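Home | Newsletter | Workshop Notes | Past Issues | Contact

Soft Fingers or Stiff Ones? Our April Gripper Trials 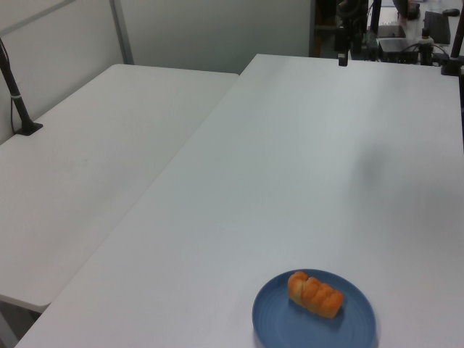 Which gripper should a small lab buy first if it wants to handle food? Start with a plain two-finger parallel gripper and a set of soft pads you can swap on and off, and put the money you save into a second camera.

We didn't start out thinking so, I should say. When we began planning these trials back in the winter, most of us at Bitatach were sure the soft three-finger hand from Parkitis would run away with it, and I had half written this item in my head before we'd done a single pick. It is a lovely hand. It closes around things the way you'd pick up a sleeping kitten, and visitors always want to shake it. But we made 428 picks in all, split between the Parkitis hand and the Wanyama parallel gripper, and the Wanyama with its foam pads on dropped only 8 things the whole time. The Parkitis dropped 47, most of them long items that rolled out sideways when the fingers closed unevenly.

Bread is a wonderful test object, by the way, and I'd recommend it to anyone who is tired of wooden blocks. A glossy crust is slicker than you'd expect, the lobes on a braided roll give the fingers a different surface every time you turn it, and if you squeeze too hard you find out right away (and so does your lunch). We set ours down at a new angle before every pick, on a blue plate, which gave the color segmentation a much easier time than bread straight on a white table.

The plate rim did cause trouble. With stiff fingertips, coming in low meant bumping the rim and sliding the whole plate along, and we spent one very long afternoon, well past 6 p.m., raising the approach height a hair at a time. The foam pads forgave nearly all of that. They do wear, though, and ours were looking pretty ragged by the last batch, so do order spares.

A word on the controller, which several of you wrote in about. We ran everything on the Bollura box at its factory settings, apart from bringing the closing force down to 30 percent. Above that the pastry suffered, and below it the Wanyama let go of heavier rolls on the way up. The Bollura's force readout lags a little, so give it a moment to settle before you lift.

Next up is fruit, beginning with pears, and after that we hope to get to sliced bread, which I am frankly dreading. If you have foam or silicone pads you swear by, please write and tell us which ones, as there is still room in the test schedule for another set.

14 comments | 22 shares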